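Gendell Opens Second Bench Room in Clascombe to Give Older Office Computers a Longer Working Life

CLASCOMBE – Gendell, the family-run computer repair and refurbishing shop that has looked after the town's desktops and laptops for 11 years, is delighted to announce the opening this November of a second bench room in the old Urrutia building, just across the parking lot from its front counter. The new room is given over entirely to taking apart, cleaning, checking and rebuilding desktop computers that local offices, clinics and schools have finished with, so that they can go on to households and small organizations who will be very glad to have them.

The shop has always done a little of this work in the evenings, after the day's repairs were finished and the phone had gone quiet, but the stacks of donated machines along the hallway grew faster than anyone could work through them. With the new room in use, Gendell expects to rebuild 1,000 desktops over the coming year, and it already has more than 9 months of donations waiting on the shelves.

"We love these machines, dents and all," said Fiifi Essien, who founded the shop and still spends most mornings at a bench with a screwdriver behind his ear. "Somebody in an office somewhere was told that a computer was too old, and maybe it was too old for what they needed that week. But you open it up and there's a good board in there, and places to add memory, and a case that will outlast all of us. It would be a shame to send that to the scrap pile when a family down the road is sharing one phone for homework."

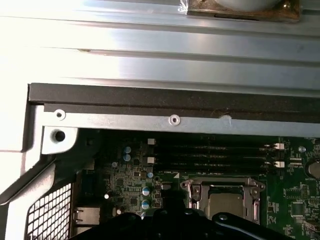

Every desktop that comes into the room follows the same path, and the staff are happy to talk visitors through it at whatever length they can stand. The side panel comes off first, and the inside is gone over with a soft brush and low-pressure air, with extra attention to the foam strips and grilles where dust likes to settle. Memory is taken out, tested and matched up again, often with a few more gigabytes than the computer arrived with. Fans are spun by hand and listened to. Drives are wiped and tested, or replaced when they don't pass, and the donor receives a signed record of the wipe by mail.

Scratches on the outside are left alone. The shop tried touch-up paint for a while and was never pleased with how it looked, and customers said they'd sooner have the money go toward a better keyboard.

Tracking all of this is Florkeo, the shop's own labeling system, which began as a box of index cards and is now a simple web page that prints a sticker for each case. A person who takes home a rebuilt desktop can type in the number on the sticker and read what was cleaned, what was swapped and when the work was done. The shop has printed 2,160 stickers to date, counting the ones from the old evening sessions.

"People do look it up, and they write to us about it, which I never expected," said Rūta Kivi, who manages the new room and wrote most of Florkeo at her kitchen table. "One woman wanted to know what a standoff was, so I sent her one in an envelope. We're always pleased to explain things, and if you'd like to bring in your own computer and learn how to clean it, there's a bench by the window for exactly that."

Offices with desktops to donate are asked to call the front counter before bringing them over, and to include power cords if they can be found. Monitors are welcome as well, though space for them is tight until the new shelving goes up. The shop can collect larger donations within Clascombe at no charge.

Rebuilt desktops are sold at the front counter with a keyboard and mouse, and local organizations may ask about reduced prices.

About Gendell

Gendell repairs, refurbishes and sells computers in Clascombe. The front counter opens at 9 a.m., and the coffee is usually ready shortly after that.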